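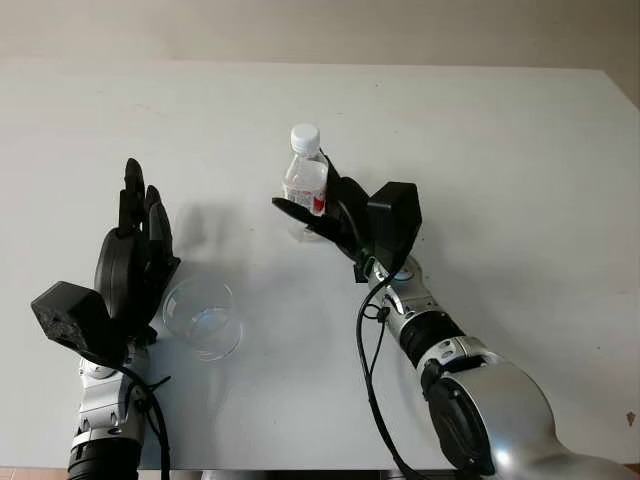
Should you tell people about a goal before you've started on it?

Tell one person, and only once you have done the first bit of work. Telling a whole room beforehand tends to feel like progress, and the feeling wears off by the weekend.

I have come round to this view slowly. For years I did the opposite. I announced things. I announced that I would learn Polish, that I would write every morning, that I would clear my debts by June. Friends were kind about it and said well done. Most of those plans lasted 9 days or fewer.

The praise was the trouble. I was being thanked for work I had yet to do, and after that the work itself looked dull. When I dropped a plan I then had to avoid the subject with everyone who had heard it, which took more effort than the Polish would have.

Teresa Sowa, who ran the evening course I took at Drorard, disagreed with me on this. Her view was that a public promise puts useful pressure on you, and she had us all stand up and state our aims on the first night. I can see that it suits some people. Witold Czarnecka stood up and said he would write 800 words a day, and he did. I said much the same and had stopped before the second class.

What has worked for me since is smaller and quieter. I start first. I do the thing for 2 weeks and keep no chart. Then I tell Océane Landry, because she asks awkward questions and remembers the answers. She doesn't congratulate me. She wants to know what I did on Tuesday.

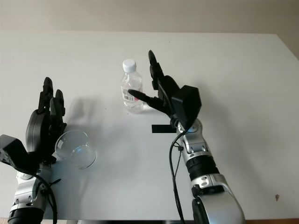 What about support?

People write to me and say this sounds lonely. I don't think it is. Support matters most in the middle of a long effort, when the novelty has gone and the end is still a fair way off. If you have used up everyone's interest at the start, there is less of it left when you need it — and you may be too embarrassed to ask.

There are exceptions. If your goal changes life at home, the people at home should hear about it early. Giving up drink is another case, and I wouldn't advise anyone to attempt that in secret.

For the ordinary run of ambitions, though, I would keep quiet for a fortnight and see whether you still want it.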